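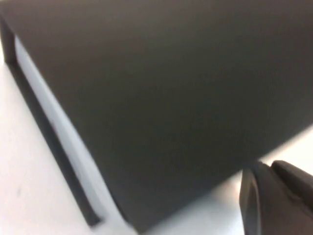
Goston repair room reopens with new benches and a drop-off desk

26 May 2024

The repair room at the Goston community building is open again after being closed since October for a new floor, new wiring and new worktables. Residents can bring in small household items during the usual hours and either wait while someone looks at them or leave them for a later session.

The room is on the ground floor, next to the side entrance on Brokby Street. It was set up as a place where people could get a lamp, a radio or a kitchen scale looked at before throwing it out. It had been running with borrowed folding tables and one working outlet along the back wall. Anything that needed power had to wait its turn.

The new layout has fixed benches with white tops on both sides of the room and outlets at each seat. The white tops were picked over a darker surface after a trial last year in which small screws kept getting lost. They show scuffs easily, and the room's rules now ask people to put a cloth under anything with metal feet.

The work was done by Drulis, a local contractor, which also replaced the two ceiling lights. The old tables have gone to the Meléndez youth club across the parking lot.

What can be brought in

The room takes items that one person can carry in without help. In practice that has meant lamps, fans, toasters, radios, speakers, sewing machines, clocks, and a lot of plain boxes and housings that people have taken apart at home and could not get closed again. Items can be brought in pieces. Loose screws should be in a bag or a jar with the owner's name on it.

Microwave ovens are not accepted, and neither is anything that runs on gas. Old tube televisions are also turned away. Laptops and phones are accepted for simple jobs such as a stuck key or a dirty charging port, but the room does not do screen replacements or recover lost files.

Furniture is taken if it fits on a bench. Stools, drawers and small shelves are fine. Larger pieces can be discussed at the desk.

Each household may have up to 3 items in the room at one time. The limit was 2 before the closing. It was raised to make use of the extra storage under the benches, where items waiting for parts are now kept.

How the drop-off desk works

Until last fall, people had to stay with their item from start to finish. That will still be possible, and the organizers say they prefer it, as owners often know things about a fault that are hard to put on a form. But many people were unable to spend a whole morning in the room, and some left before anyone got to them.

With the drop-off desk, the owner fills in a short card with the item, the fault and a phone number. The card is taped to the item, on the underside if possible, so that tape does not pull at the finish. The owner keeps the stub. Items are looked at in the order they came in, with one exception: anything a person depends on every day, such as a magnifying lamp or an alarm clock for someone who is hard of hearing, goes to the front.

If a part is needed, the owner gets a call first with the price. Parts are charged at cost. There is no charge for the work itself, but a jar at the desk takes donations toward solder, glue and cleaning supplies.

Items that have not been picked up after 50 days will be taken apart for parts or sent to recycling. The old rule had no time limit, and the back closet was full by last summer. When the room was emptied for the floor work, 39 unclaimed items were found in it, most without a name. A list was posted by the side entrance over the winter, and several owners came forward. The rest have been sorted for spare parts.

At the bench

People who want to stay and do the work themselves can use a bench seat and borrow tools from the wall rack. Tools are returned to the rack and do not leave the room. A mat is available for soldering, and the two seats nearest the window are kept for that, with the window open when the weather allows.

Cases and covers should be set down flat and away from the edge of the bench. Dark plastic in particular marks easily, and a light-colored bench top will pick up black streaks from rubber feet. These come off with a damp cloth and a little baking soda. Solvents should stay off the bench tops, which lose their finish if cleaned that way.
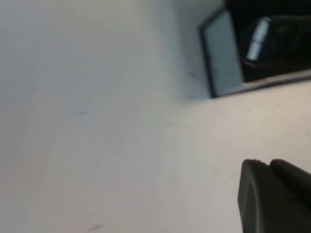
Hours and access

The repair room is open Tuesday evenings and Saturday mornings. Drop-offs are taken until half an hour before closing. Pickups can be made at any time the room is open, with the stub from the card. A person picking up for someone else should bring that person's stub.

The side entrance has a ramp, and the new benches include one lower section for people who work seated in a wheelchair. Parking along Brokby Street is free on Saturdays. On Tuesdays the lot behind the building is shared with the youth club and fills up early, so people with heavy items may want to stop at the side door and unload first.

Children are welcome with an adult but cannot use the soldering seats. Pets should stay outside.

Help wanted

The room is looking for more people who can sew or who know their way around older sewing machines, as these have the longest wait. People with no repair background can help at the desk, where the work is mostly filling in cards and making phone calls. Anyone interested can leave a name at the desk during open hours.

Donations of tools in working order are welcome, above all small screwdrivers, pliers and wire strippers. The room has enough hammers. Broken appliances are not taken as donations for now, as the shelves under the benches are meant for items with owners.

A class on changing plugs and cords is planned for the fall. The sign-up sheet will be put out at the desk once a date has been set.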